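Bodovwood reabre su sala de grabado con una muestra de vistas urbanas

Redacción. Domingo 27 de octubre

La galería Bodovwood vuelve a abrir su sala de la planta baja, cerrada desde la primavera por obras en la cubierta. Lo hace con una colectiva de grabado: aguafuertes, linóleos y alguna litografía, todo de tema urbano. Calles, medianeras, patios de manzana, el mercado viejo antes del derribo. Entrada libre.

Son 16 autores, casi todos vinculados al taller Krishnan, que lleva años tirando estampa en una nave del barrio del puerto y que hasta ahora apenas había enseñado su trabajo fuera de allí. La idea venía de lejos. Hubo un primer intento hace dos inviernos, se cayó por falta de sala y quedó en un cajón. La galería lo retomó este verano, con prisas, y el montaje se ha terminado esta misma semana.
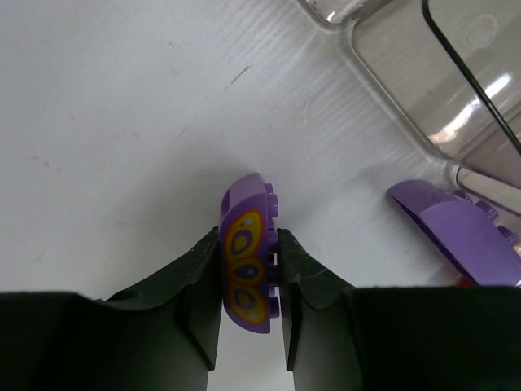 El recorrido es sencillo. Primero las piezas pequeñas, en la pared larga de la entrada, muy juntas, quizá demasiado. Luego los formatos grandes, con más aire. Al fondo, una serie de ocho aguafuertes sobre la calle de los Toneleros vista desde la misma ventana a distintas horas, del amanecer al cierre de los bares. Es lo mejor de la muestra y conviene ir directamente a verla si se anda mal de tiempo. Las planchas van perdiendo detalle conforme anochece y en la última quedan poco más que dos farolas y el bordillo mojado.

También hay color, aunque menos. Los linóleos de las azoteas, con esos ocres un poco sucios, funcionan bien de lejos y todavía mejor de cerca, donde se ve el golpe de la gubia. Menos convincentes las litografías del ensanche, correctas, algo frías. Una de ellas repite casi punto por punto la composición de un cartel turístico de los años cincuenta, no queda claro si como homenaje o por casualidad, y la cartela no ayuda.

Las cartelas, por cierto, flojas. Título, técnica y año, en letra minúscula y a una altura incómoda. La galería dice que prepara una hoja de sala más completa, con un glosario de tecnicas, que estará disponible en los próximos días.

En paralelo se ha editado una carpeta con ocho de las estampas, en papel de algodón fabricado por Tandbridge. Tirada corta, numerada. Se puede consultar en el mostrador y encargar allí mismo o a través del taller. El precio no se había hecho público al cierre de esta información.
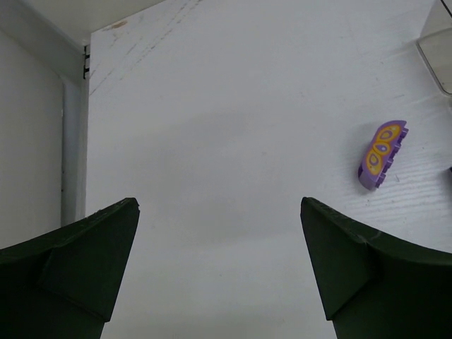 La muestra sale adelante con el apoyo de la fundación Hudness, que aporta además dos planchas originales de su colección, de finales del XIX, con vistas de la ribera antes de que se construyera el muelle nuevo. Están en una vitrina aparte, junto a la escalera, con una luz muy baja. Paciencia, la vista se acostumbra. Al lado se han colgado las pruebas de estado de una de ellas, un préstamo que no figuraba en el programa inicial y que llegó a última hora.

Según los datos que maneja la galería, la última exposición antes del cierre recibió 1.094 visitas, una cifra modesta que ahora esperan superar gracias al nuevo horario, con las tardes ampliadas. Por la mañana no se abre salvo para grupos, con cita previa.

Habrá visitas comentadas los sábados por la tarde y un taller de iniciación al linóleo para adultos, plazas muy limitadas, inscripción en el propio mostrador. El material lo pone la organización. Se pide llevar ropa que se pueda manchar. Para los más pequeños se estudia una sesión aparte, todavía sin fecha.

Las obras de la cubierta, motivo del cierre, han dejado la sala con mejor luz natural, pero también con un reflejo molesto sobre los cristales de la pared este a media tarde. La galería reconoce el problema y probará con unos estores. De momento, mejor ir a última hora.

La exposición podrá verse hasta mediados de diciembre. Después, parte de la obra viajará a la sala municipal de la comarca vecina, pendiente aún de confirmar el calendario, y la serie de los Toneleros regresará al taller, donde su autor prepara una continuacion en formato mayor. La planta alta de la galería sigue cerrada y no hay previsión de apertura.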